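Rooms that do not exist: a morning at Skuvton

The Skuvton lab occupies the upper floor of a former grain store in Ciltitthorpe, built in 1843 and still short on power outlets. The open morning in December drew mostly people from small integrators, plus a few teachers. Coffee was at nine, and the first demonstration began at half past.

Most of what Skuvton does happens in simulation. The group writes household tasks, builds a room for each one, and has operators drive a two-handed robot through the task from the robot's own viewpoint. The recorded runs are then used to train a control policy. The room library stands at 281 interiors. Kitchens make up the largest share, followed by home offices.

Caradog Sayce ran the session on home offices. He works from a plain task sheet: one object, one start location, one goal location, and a time limit of 300 seconds. The task on display was a tidy-up job in an attic study, in which a blue binder has to go from the seat of an office chair to the open shelving at the left end of the desk.

Sayce spent most of his time on the chair. In the physics engine, named Zitix, the base is modeled with free casters, so any sideways push on the binder also moves the chair. An early version of the task locked the wheels. Policies trained on it did well in simulation and then shoved real chairs across the floor. With the casters free, operators learned to lift before they pulled, and the recordings improved.

Armrests are the other difficulty. A hand coming in low from the side has to clear them, and a hand coming in from above has less room for the wrist to turn. Operators are left to choose. Sayce said the lab wants both approaches in the data and does not score one above the other.

The second half of the morning covered grading. Abimbola Akinola showed the tool, called Okonkwo, that replays each run and marks it pass or fail on the final position of the object. Of 395 attic runs reviewed so far, the ones that cause arguments are those where the binder ends up on the shelf but overhangs the edge. The current rule fails them. 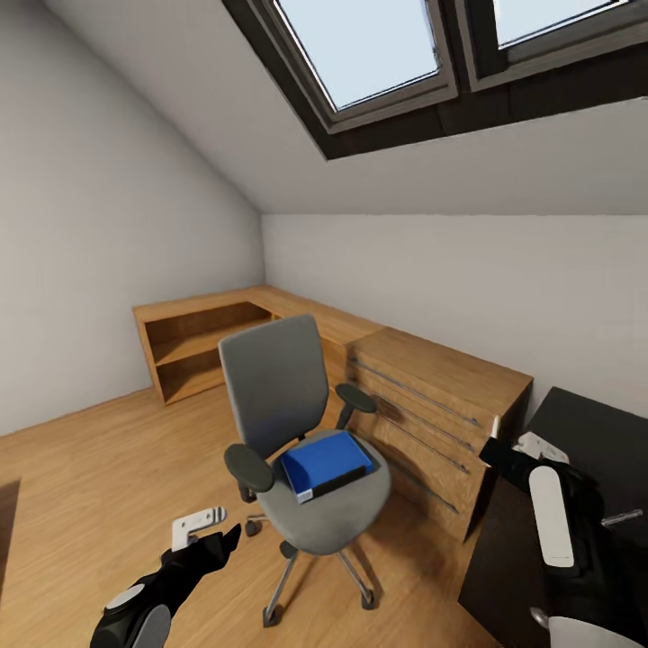 Akinola would sooner pass the overhanging ones and record the overhang as a separate number, on the grounds that a hard fail throws away a perfectly good grasp and a good carry along with one sloppy release.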